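A day at the Ganura woollen mill, and one very heavy bag of yarn

Posted February 2026 in Days Out, Knitting

I've been promising myself a trip to the Ganura mill open day for years and there was always something on. A cold, a wedding, the year the car died in the driveway. This time I got the thermos filled, told everyone at home they were on leftovers, and was out the door before the kettle had properly cooled.

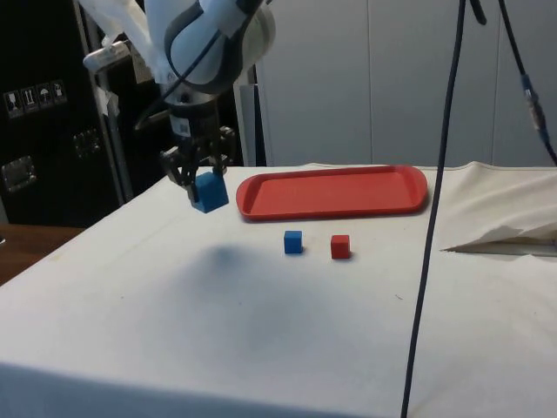 The drive is a bit over two hours from our place if you don't stop, and I always stop. There's a bakery at Tavudby with a vanilla slice the size of a paperback, and I'm not going to drive past that on principle. I ate half in the car park and wrapped the rest up for the way home (it didn't make it past the next roundabout).

Ganura itself is one main street, a pub, a servo and the mill, which sits down by the river because it used to run off a water wheel. The wheel's long gone but you can still see the stone channel, full of ferns now. Parking was in the paddock across the road. If you go, wear boots! It had rained overnight and I watched a woman in lovely cream sandals give up on them completely and go barefoot.

Entry was a gold coin and you got a sticker with your tour time written on it. Mine was the second group of the morning, so I had a good half hour to poke around the wool store first. It smells exactly like my grandfather's shearing shed, that greasy, sweet, slightly muddy smell, and I stood there breathing it in like a weirdo for far longer than I needed to. The bales are stacked nearly to the rafters and there's a table where you can handle the different grades. Put your hand in the superfine and then straight into the stuff they use for rugs and you'll never again wonder why one jumper costs three times as much as another.

The tour starts in the scour, where the fleece gets washed. It was hot in there and very loud, so we all got earplugs and the guide held up cards with the main points written on them, which I thought was a clever way around it. The fleece goes through one long bath after another, getting lighter each time, and comes out the far end looking like something you'd stuff a pillow with. They collect the lanolin as well. I'd always known hand cream had lanolin in it but I'd never joined the dots back to a dirty fleece.

Then carding, which was my favourite. The carding machine is older than my house, painted a dark green that's worn down to metal wherever people lean on it, and it takes up the whole length of the room. Wool goes in as clumps and comes off the last roller as a web so thin you can see the floor through it. One of the kids in our group asked if it was a spider machine and I've been calling it that ever since.

Upstairs is the spinning. There are 400 spindles on the big frame and every one of them was going. You don't so much hear it as feel it through the soles of your feet. A woman who's worked there 39 years was walking up and down fixing broken ends with a flick of two fingers, without stopping and as far as I could tell without looking. I spin a bit at home (badly, on a wheel I bought second-hand) and I need a clear table, good light and a fair amount of swearing to join one broken end. I asked her how long it took to learn and she said the first year you just cry. So that's me told.

The dye house was a quick look from the doorway because the floor was wet, but they'd hung out the new season colours on racks along the wall. There's one called Lamrani that I can only describe as the inside of a ripe fig, and another called Onder, a grey-green like gum leaves after rain. I'm not usually a green person. I was a green person by the time I got to the shop.

Lunch was a sausage in bread from the rural fire brigade stall, and a scone from the hall, where they were also showing old photos of the mill. Over 3,000 people came through last year, according to the lady on the urn, and I believe it, because the queue for the scones went out the door and past the toilets. Get there before noon. The jam was apricot and I went back for another one.

In the afternoon there was a darning workshop, which I nearly skipped and am very glad I didn't. We each got a wooden mushroom, a needle and an old sock with a hole in the heel. I'd always pulled my darns too tight, so they puckered and rubbed, and the fix is to leave a tiny loop at the end of each row so it has room to shrink in the wash. Decades of lumpy socks and that was all it was. I've since done 3 pairs at home and my husband says he can't feel them.

And then, the seconds room. Oh dear. It's at the back, past the proper shop, and it's all the odd dye lots and skeins with a knot in them, sold by weight out of big open bins. People were being very polite and also very much using their elbows. I'd set myself a firm limit in the car and blew through it in the first bin. I came away with enough Onder for a cardigan, a few loose skeins of the Lamrani that will be a shawl or possibly just something I pat, and a bag of undyed rug wool I have no plans for whatsoever.

A few practical bits if you're thinking of going:

The stairs up to the spinning floor are steep and there's no lift, but they run a ground floor version of the tour if you ask at the gate.

Prams can't go on the tour at all. There was somewhere to leave them by the wool store.

The seconds room had a card machine but it dropped out twice while I was in line, so bring some cash.

Dogs are fine in the paddock and by the river, not inside.

They also do a smaller day in December, mostly the shop and carols in the yard, without the machines running. I might go for the carols but if you can only do one, do this one, because the machines are the whole point for me.

I got home after dark with sore feet and a boot full of yarn, and the leftovers hadn't been touched. They'd ordered pizza. I've wound the first skein of Onder and cast on the back of the cardigan, with sleeves to be decided depending on how far the wool goes. If anyone has a good pattern for a deep shawl collar in 8 ply, please put it in the comments!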